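Misbridge Boards > Manipulation and Grasping > Data collection
Thread: Is 300 demos of bin picking worth anything at all?

otard_skeptic
Posted 15/04/2025
We finished our first block of collection on the Trekley bin task. The target was 300 episodes and we kept 281 after throwing out the ones with bad timestamps. My boss now wants a policy trained on it and a demo for people upstairs. I think we have a pile of recordings and not much else, and I'd like to hear from anyone who has trained on a set this size and had it hold up when somebody moved the bin.

Setup: one arm, one gray bin, fixed camera, mixed junk from the prop drawer. An operator drives, picks an object, drops it at the other end of the bin, repeat. Same three operators the whole time. I did a third of them myself and I can tell you that by the end I was picking everything the same way.

Typical view from the fixed camera:
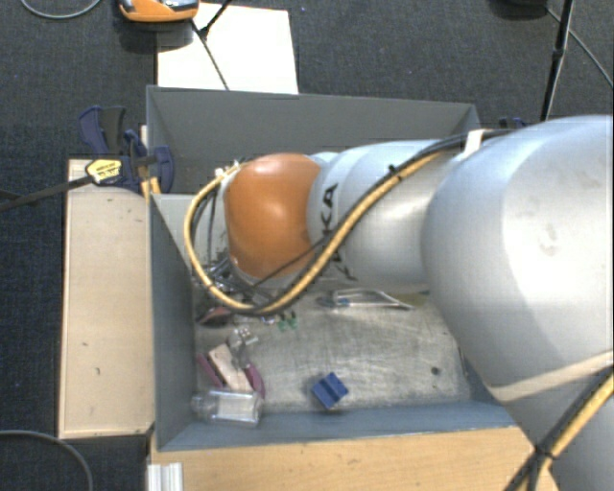

Trekley bin task, fixed camera, arm reaching over to the left side.

Before anyone asks, yes, there's a wrist camera stream too. It's at a lower rate and I don't trust the sync yet.

gravelbed
Your gripper is hidden under the arm. I can see some fingers or whatever those are at the far left and after that it's all hose and orange cover. What is the network supposed to learn about contact from that view?

otard_skeptic
That's one of my complaints, yes. On the left side of the bin the arm blocks a lot.

mill_and_lathe
I'll take the other side. We trained on 173 episodes at my last place, one fixed camera and one on the wrist, and got something that cleared a bin well enough to be useful. Occlusion from one view is normal. The wrist view does the close work. Fix your sync before you go blaming the numbers.

gravelbed
"Well enough to be useful" is carrying a lot there. Same objects in test as in training?

mill_and_lathe
Mostly the same, some swapped. I never said it generalized to the whole world.

gravelbed
So it memorized a drawer.

mill_and_lathe
It picked up objects in positions it had never seen. Call that memorizing if you want. The customer had a fixed set of parts anyway.

pennyweight44
Different worry from me. Look at what's in there. You've got a clear bottle lying on its side near the front wall, a tool with long metal handles, a wood block wedged between two purple curved things. Those are three separate grasping problems, and I'd bet the clear bottle is most of your failures. How many of the 281 touch the bottle?

otard_skeptic
Don't know. The episodes aren't labeled by object. I argued for it and was told we could add it afterward.

pennyweight44
You can't, or you can but it'll cost more than collecting it right would have. We paid Aryee to label a batch after the fact and half of it came back with "misc part" in the object field. Useless.

tallowfen
Long time reader, I run collection at a small shop. Things I'd check, in this order:

Whether operators choose the object or get told which one. If they choose, they go for the easy one every time and you end up with a hundred picks of the same block.

Whether the layout gets reset between episodes or just stirred. Most of the stuff in your picture is toward the left side. If it's always like that, your policy will learn "go left" and look smart right up until it doesn't.

Whether failed grasps are kept. We keep them, flagged.

otard_skeptic
Operators choose. Layout gets stirred by hand when somebody remembers. Failed grasps were deleted on instruction from above, "clean data only."

tallowfen
Oof. I'd hold off on the demo then.

mill_and_lathe
I disagree about the failures. For straight imitation you don't want them in the training set. Recoveries are another matter. A miss followed by a good second try is gold. If the whole episode was a miss, toss it.

tallowfen
Toss it from training, fine. Deleting it from disk is what bothers me. Now there's no way to work out the operators' success rate, so when the policy gets some number there's nothing to hold it up against.

mill_and_lathe
OK, that part I'll give you.

cobblepot
Is that bin clamped? I see a blue and black clamp on the corner at the left. If it never moves, the "somebody moved the bin" question answers itself. It'll fail.

otard_skeptic
Clamped, same spot for every episode. Moving it was on the plan for block two. There's talk of skipping block two.

gravelbed
There's always talk of skipping block two.

cobblepot
Then shift it a little each morning during block one. Costs a minute. We went up to 336 episodes on ours with the tray taped down and regretted every one of them. Picked it all up again in November with the tray moved daily and the second set was smaller and better.

pennyweight44
Better measured how? Real trials or validation loss?

cobblepot
Real trials, same objects, tray in random spots. I don't have the sheet here.

pennyweight44
Would like to see the sheet.

otard_skeptic
Update for those following. I asked for two more weeks with assigned objects, a forced reset and failures kept. I got one week and "see what the model does first." Training starts tonight on the old set. I'll post the numbers, including the ones for the bottle, which I'm going to count by hand.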